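Subject: Re: Wrist camera exposure on the Ulus station
Date: Jul 14, 2026
From: Vogler Laboratory, Equipment Group
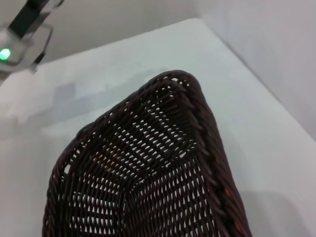 1. Camera settings

The group has now repeated the basket test with the Durkedley wrist camera, using fixed exposure as the list recommended. The still attached to this message is from the wrist camera during the approach. The table is a very light gray-white and the basket a dark brown weave, so the two sit at opposite ends of the brightness range. In this view the left and upper parts of the rim are nearly black, while a few strands on the right catch the light. The small openings in the weave show as white flecks, and our edge detector marks many of them as rim.

On Mon, the Clavow Users Desk wrote:
> Members have reported that automatic exposure drifts when a dark
> object fills the lower part of the view. Please state whether you see
> the same drift with exposure fixed, and which finger set was fitted.
> We would also like to know if the second arm enters the view.

In answer to the first question, no drift was recorded in 10 approaches with exposure fixed. With automatic exposure, the drift appeared in 6 of 10.

2. Fingers

The Clavow narrow fingers were fitted throughout. They closed on the braided rim without trouble in most approaches, but slipped three times when the target point was placed too near a corner. The wide set has been on order from Clavow since February and will be tested under the same conditions – the results will be sent to this list.

3. Second arm

The other gripper does enter the view, at the upper left. Its green indicator light can be seen through the clear housing. We have masked that corner in software and ask other stations to report whether they do the same.

4. Request to members

Stations using the Ulus controller are asked to send their exposure value, the distance from camera to table, and the finger set in use. Replies should go to the list and keep the present subject line. Log files larger than 4 MB should be placed in the shared folder.

Equipment Group
Vogler Laboratory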